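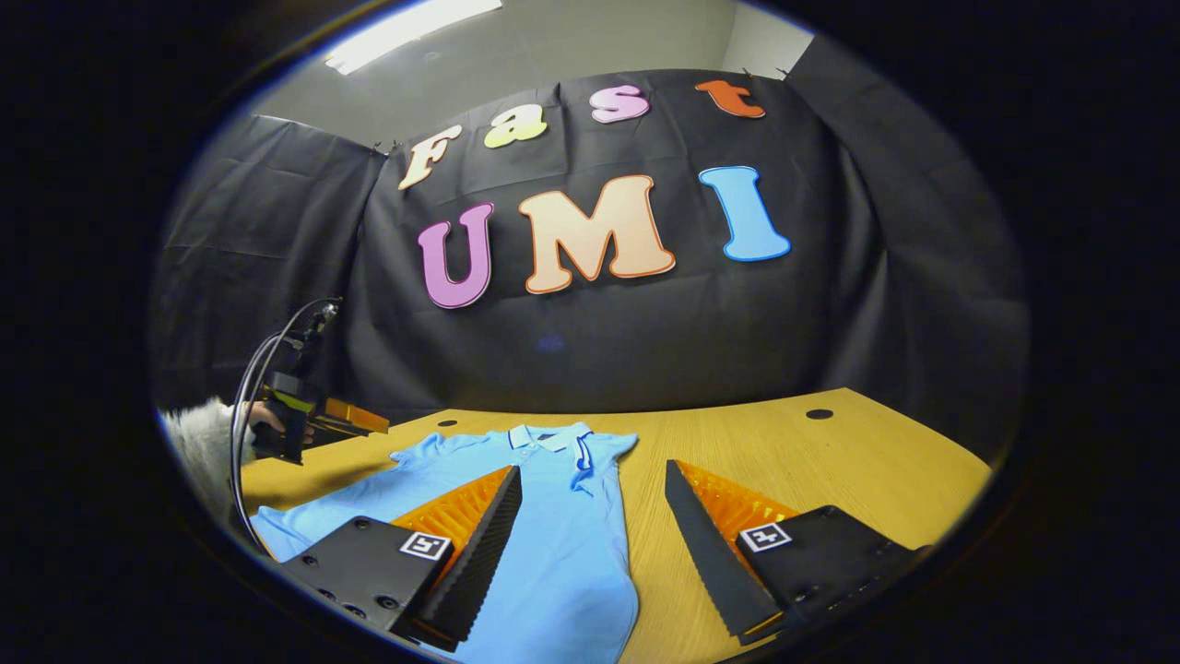 Light blue polo, laid flat, collar still folded down

From: Eimear Sheehan
To: laundry-and-linen list
Subject: Re: Polos, the collar problem

Oh, I'm so glad someone brought up polos! I've been folding them for the Serano charity shop since November and I have opinions (sorry in advance, this runs on a bit).

On the earlier message:

> I can do T-shirts in my sleep, but polos beat me every time.
> The collar goes lopsided and the placket ends up off to one
> side. Do you all fold face up or face down? And do you button
> them first? I have 30 to get through for the school sale and
> they look terrible stacked.

Face down for the folding, but I always start face up, the way the blue one is in my picture. Collar pointing away from you, sleeves out to both sides, and get the placket running straight down toward you before you do anything else. I used to skip that part and then wonder why everything came out crooked. Button it all the way up too, even the top one. It feels fussy but it's so worth it!

Then smooth from the middle outward. The shoulders are where the creases love to sit, and the sleeves are nearly as bad, so give those a good long pass with the flat of your hand. Now flip the whole thing over, bring one side in to about the middle of the back, lay the sleeve down along it, and do the same on the other side. Hem up to just under the collar in two folds and turn it over. You get this lovely neat rectangle with the collar sitting on top like in a store.

If the collar has a stripe on the edge, like the navy one on mine, use it! You can see right away if one side is sitting higher than the other. I got through 44 polos one evening that way and only had to redo a couple.

One thing I haven't cracked is the long-tail kind, where the back hangs lower than the front. Do you tuck the extra under, or fold it in with the hem? I'd love to hear what works for people.

Happy folding,
Eimear

Recent on this list:
Fitted sheets, round two
Gumede hangers: do they mark the shoulders?
Re: Storing sweaters over the summer
Stostum drying rack, missing foot
Re: Re: Starch or no starch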